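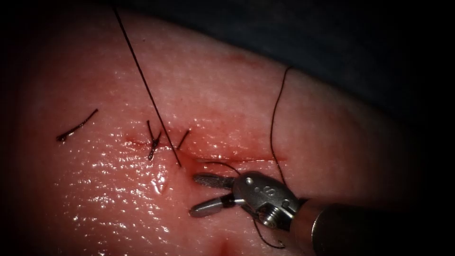
I went to the Steltell open day mostly for the free lunch and came home wanting to write up the suturing station, so this is my review of that and pretty much nothing else. Keisha Tran ran the demo, and she let us crowd right up to the monitor and ask whatever we liked. The view is so close! One knot was tied on the cut, the long black thread ran down tight from the top of the screen, and the needle driver had its jaws open just over the tissue, near enough that I could make out the little serrations on the upper one. I sew quilts and I couldn't stop staring at the thread.

What I liked: the picture, first of all. The wet shine on the tissue does throw a lot of white sparkle, and my eyes took a minute to get used to it, but the thread stays easy to follow. I also liked that Keisha kept quiet during the tricky bits and talked in between (other demos that day had a guy with a headset going nonstop).

What I didn't like: the line. I waited 45 minutes and then got five minutes at the practice console, which is a foam pad and some plastic rings. The hand controls felt lighter than I expected and the foot pedals are set too far back if you're short like me. Kaiwen Jin, who was helping people get seated, found me a cushion, and that did the trick. I dropped a ring 11 times. My friend Delia Radu dropped hers twice and has been unbearable ever since.

Parking was a mess, the sandwiches were good, and the handout could use bigger print. Four stars from me. They said there'll be another open day in July, and if you go, head for the suturing station first and eat later.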